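A carta de Clinanero
Conto curto 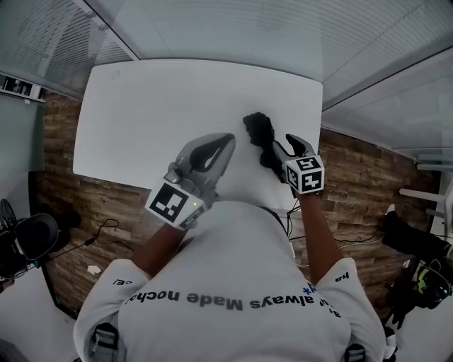 Sexta. O autocarro das 21 já tinha saído. Analyn Enriquez correu na mesma, a mala a bater no joelho, e ficou a ver as luzes descerem a avenida.

Quarto 416, dissera a irmã. Hospital Magbanua. Vem depressa.

Depressa como.

Tinha a carta do pai no bolso do casaco. Fechada. Escrita em Clinanero, letra torta, o selo colado de lado. Ele pedira que fosse lida em voz alta, à frente das duas, e as duas não se falavam desde a venda da casa.

Táxi. Noventa paus, disse o homem. Ela só tinha 62. Mostrou-lhe as notas, as moedas, um botão. Ele olhou para o botao.

– Entre lá.

Chuva. Semáforos. Analyn a ensaiar frases, nenhuma prestava. Desculpa, não. Olá, mana, tambem não.

O elevador parado. Subiu a pé, quatro andares, sem ar. A irmã no corredor, sentada no chão, sapatos na mão. Mais velha. Tão parecida com a mãe.

– Trouxeste?

Analyn sentou-se ao lado dela. Rasgou o envelope.

– Lê tu – disse a irmã.

E ela leu.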